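# Bac "fourre-tout" : on trie ou on laisse vivre ?

**jucelia_h** -- 21h14

Bonsoir à tous, je craque un peu. On a emménagé en octobre, il reste UN bac gris dans l'entrée où atterrit tout ce qui n'a pas de place. Jouets, vaisselle de dînette, brosses, couvercles orphelins. Je le vide, trois jours après il est plein. Mon mari dit que c'est normal, qu'il en faut un par maison. Ma soeur dit que c'est de la lâcheté.

Vous faites comment ? Un bac commun ou un bac par catégorie ? Et quel modèle, tant qu'à faire. J'ai vu les Pikberg et les Tendik, les premiers sont plus hauts je crois.

**Rangetout54** -- 21h20

Un bac par catégorie. Point. Le fourre-tout c'est du désordre avec des parois.

**hung.khong** -- 21h31

Pas d'accord du tout. J'ai essayé les catégories pendant tout un hiver. Huit bacs, huit étiquettes, et les enfants mettaient tout dans le premier en arrivant. Celui près de la porte, évidemment. Donc maintenant un seul, je le trie le soir pendant que les pâtes cuisent. Dix minutes, même pas.

**Rangetout54** -- 21h33

Dix minutes chaque soir, fais le calcul sur l'année...

**hung.khong** -- 21h36

Je l'ai fait, 60 heures en gros. Et toi tes étiquettes elles se sont collées toutes seules ?

**gleice_a** -- 21h48

On se calme les garçons :)

Jucélia, question bête : il y a quoi dedans exactement ? Si c'est que des jouets ça se règle avec une étagère basse. Si y'a des trucs de salle de bain et de cuisine mélangés, le souci vient d'ailleurs, c'est que les affaires voyagent. Chez nous la brosse à cheveux se promène dans toute la maison parce qu'on coiffe la petite devant le bol de céréales. J'en ai racheté une deuxième -- une en haut, une en bas. Réglé. Mieux que n'importe quel bac.

**jucelia_h** -- 21h55

Ah oui bah c'est exactement ça, la brosse. Et les gobelets aussi. Le bain ils y vont avec le gobelet, du bain il part dans la chambre, etc

**T.Onishi** -- 22h07

Pour le modèle : j'ai eu les deux. Pikberg, parois droites, on empile bien mais le fond est loin, un enfant de trois ans bascule dedans pour attraper sa voiture. Tendik, parois inclinées, plus large en haut, on voit tout d'un coup d'oeil. Par contre ça prend de la place et dans une étagère ça rentre mal. Mesurez AVANT. Moi j'ai pas mesuré.

Le mien fait 54 cm dans la longueur, pris au mètre ruban, bord compris.

**jussara.h** -- 22h15

C'est moi la soeur. J'ai jamais dit lâcheté, j'ai dit facilité.

**jucelia_h** -- 22h16

Tu as dit lâcheté. Au téléphone. J'étais là

**jussara.h** -- 22h19

Bon. En tout cas je maintiens : les peluches avec la vaisselle, non. Même la dînette. Ça se lave pas pareil, la peluche ramasse les miettes, et après elle finit dans le lit.

**hung.khong** -- 22h26

Là-dessus ok. Les peluches à part. Mais le reste, dinosaures bols gobelets, franchement ça vit très bien ensemble. Tout ce qui est plastique : bassine d'eau tiède, un peu de savon, torchon, fini.

**Rangetout54** -- 22h29

Tout ce qui est plastique sauf ce qui a des piles ou un trou dessous. Les jouets de bain qui gardent l'eau c'est une horreur quand on les ouvre.

**gleice_a** -- 22h34

+1 pour les trous. Point de colle chaude dessus et on en parle plus

**T.Onishi** -- 22h41

Un truc à regarder aussi, l'usure. Quand on jette les choses dedans (et les enfants jettent) le revêtement part, surtout en bas des parois, et ça fait des traces brunes ou grises. Le blanc c'est le pire. J'ai essayé la pierre blanche, le bicarbonate, l'éponge magique de chez Rangel. Les traces superficielles partent, là où la couche est arrachée rien à faire. 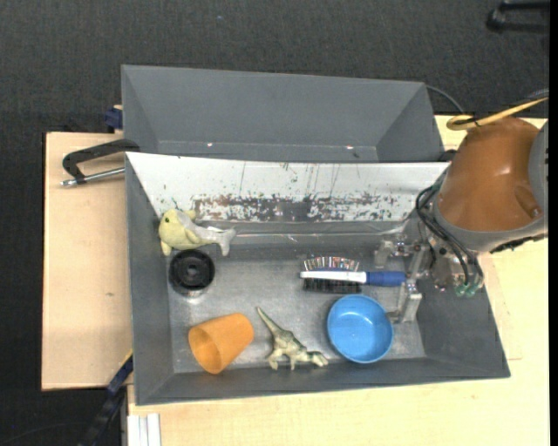
**lili_novembre** -- 22h50

Question pratique, la peluche on la lave comment quand elle a traîné au fond d'un bac avec tout le reste ?

**gleice_a** -- 22h53

Étiquette d'abord, et si elle supporte la machine : filet ou taie nouée, 30 degrés, essorage doux, séchage à plat loin du radiateur. Sinon éponge humide avec une goutte de lessive, et on rince à l'éponge propre. Pas trop mouiller, le rembourrage met des jours à sécher.

**lili_novembre** -- 22h55

Merci ! La taie j'y avais pas pensé.

**Rangetout54** -- 23h02

Pour revenir au sujet. Essaie au moins deux bacs Jucélia. Un pour ce qui reste en bas, un pour ce qui remonte. C'est pas des catégories, c'est des destinations. Ça je veux bien l'admettre, c'est plus simple que mes étiquettes.

**hung.khong** -- 23h04

Capture d'écran faite, il a admis un truc

**jucelia_h** -- 23h11

Haha. Bon, deux bacs, ça me parle. Le gris reste en bas et je prends un plus petit avec des poignées pour l'escalier. J'ai vu chez Kinstead qu'ils en font, quelqu'un connait ? Les poignées tiennent ?

**T.Onishi** -- 23h18

J'ai le petit de chez eux depuis le printemps, poignées rivetées, ça tient. Je le charge pas comme une brute non plus. Évite la version avec roulettes, dans un escalier ça sert à rien et ça raye le parquet.

**jussara.h** -- 23h20

Et la brosse ?

**jucelia_h** -- 23h22

J'en rachète une deuxième demain. Et les peluches vont dans le panier de la chambre, voila, t'es contente

**jussara.h** -- 23h23

Très.

**Rangetout54** -- 23h30

Tu nous diras dans un mois combien de fois le petit bac est vraiment remonté. Je parie sur deux.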